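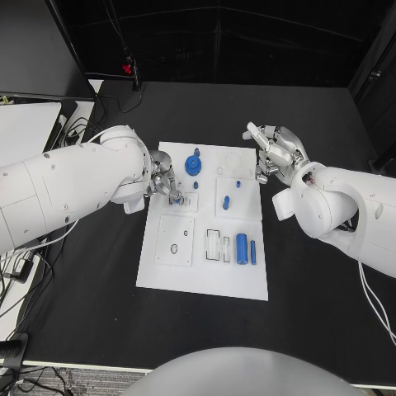

Trirkcombe Bench Forum > Jigs, Boards and Fixtures > Laying out a fitting board without losing my mind

gearsandgrievances
Posts: 374

I have been rearranging the same white board since January and would like somebody to tell me to stop, or at least where to put the gear.

It's a fitting board. Parts go in holes, parts come out of holes, parts go on pegs, and you find out how good you are at it. White base, white plates on top, everything you're supposed to pick up is blue. There's the toothed gear, short pegs, a thin rod, a big fat cylinder, and a couple of upright rectangular frames that I put in when I was feeling ambitious. One of the square plates has an oval hole and a little round one.

My problem is the layout. Right now it's a loose grid, and by "loose" I mean I put things down, drank a coffee, and called it a grid. The gear is near the top center with a peg just behind it. The tall stuff is over on one side. Every time I reach for something small at the back I'm thinking about the tall stuff.

So: tall parts at the edge, or tall parts at the back? And do I fasten the plates down for good or keep them movable?

shimstock_sally
Posts: 1113

Tall at the back. You wouldn't seat a basketball team in the front row at the movies.

Movable plates. You've been shuffling them since January, you are not a person who should own permanent adhesive.

gearsandgrievances

That second part is fair.

oldburr
Posts: 502

Going to disagree with the tall-at-the-back crowd. If you only ever work from one side, sure. The minute two people work across the board from each other, "the back" is somebody's front. Put the tall stuff on a short side and both of you can ignore it equally.

Also, fasten the plates. A plate that creeps while you're pushing a peg into it teaches you one thing, how to hold down a plate.

shimstock_sally

Who is working across the board from each other? It's a fitting board. It isn't chess.

oldburr

I've done it plenty. One person holds, the other one fits. Then you swap and discover which of you was the problem.

tolerable_fit
Posts: 300

Can we talk about the frames? I had a pair like that on my old Bromwood board, one wider and one narrower, and I never decided what they were for. I'd pass the rod through the wide one, feel pleased with myself, try the narrow one, knock it over. Took them off after a month. The board was better and I was a little sad.

If yours have a dark outline, keep them, by the way. Mine were plain white on white and I found them mainly with my knuckles.

gearsandgrievances

Mine have the outlines. So does the oval hole, and it's the best decision on the whole board. White on white looks very clean and professional right up to the moment you need to find the hole.

The big circles are outlined too. One large, one smaller, down and to the left of it. I keep arguing with myself over whether to leave them in.

shimstock_sally

What goes in the circles?

gearsandgrievances

So far? Ambition. I left the space for a bigger gear and something to mesh with it. Then I didn't pick either of them.

shimstock_sally

Then they're parking spaces. Put loose parts in them between goes. A part that has a place to sit doesn't roll onto the floor.

oldburr

Now that I agree with. My blue cylinder spent most of a winter under the radiator.

Lay the short one down on its side and it'll go the same way, sooner or later. Either stand it up or give it a lip.

plumb_and_level_ish
Posts: 41

New here, sorry if this is a dumb one. Why is everything you pick up the same color? Wouldn't it be easier if the gear was red and the pegs were green and so on? My kid's shape sorter does that.

gearsandgrievances

Not dumb. It would be easier, and I went back and forth on it. With one color you have to look at the shape. With six you learn "green goes top left" and you never look at the part again. I had a friend fly through my first board, very smug. Then I turned it around on the table and he fell apart.

shimstock_sally

I'd go further and make the pegs the same height, too. Make people feel for the fit.

tolerable_fit

Sally's boards are less a hobby than a grudge.

shimstock_sally

Correct.

plumb_and_level_ish

OK, that makes sense. What about the table? Mine's pale wood and I was going to set a white board straight on it.

oldburr

Dark table if you've got one, or a dark mat. You want to see where the board stops. I have confidently set a peg down on what I believed was board.

gearsandgrievances

Mine's on a black table and I'd never go back. Downside is dust. A black table shows you every crumb from every sandwich you've ever eaten near it.

And yes, I know the board sits a bit crooked on it. I square it up, I start working, it drifts. I've decided it's good for me.

oldburr

It's good for nobody. Put rubber feet under it. Hamada sells little stick-on ones, the soft gray kind. Get the soft ones, the hard ones skate.

tolerable_fit

Seconding the feet. Wipe the underside first or they peel off in a week and stick to your sleeve.

On the outlines, for anyone copying this: do them before the parts go on. I used a Mimau paint pen around a hole that already had a peg in it and got half a circle and a blue-black peg. Let it sit overnight, too. It'll feel done long before it is.

gearsandgrievances

OK. Going to try oldburr's layout first, tall things down one short side, small pegs where I can get at them. Plates get two screws each from underneath so I can still change my mind, but I have to flip the whole board over to do it. That ought to slow me down.

Gear stays where it is. I asked where to put it and not one of you answered, so I'm taking that as approval.

shimstock_sally

Gear's too close to the peg behind it. You'll bark a fingertip every time you lift it.

gearsandgrievances

You could have led with that.

shimstock_sally

You asked about tall parts.

oldburr

She's right, though. Leave a thumb's width all the way around anything with teeth. And check that you can get a grip on it from both sides before you drill.

plumb_and_level_ish

Is a thumb's width measured flat or sideways?

oldburr

Flat. Use your own thumb, it's your board.

tolerable_fit

Use the biggest thumb in the house. My brother-in-law can't do anything on mine except the cylinder.

gearsandgrievances

Moved the gear. Moved the peg. Now the other peg looks wrong. Will report back once I've drilled something.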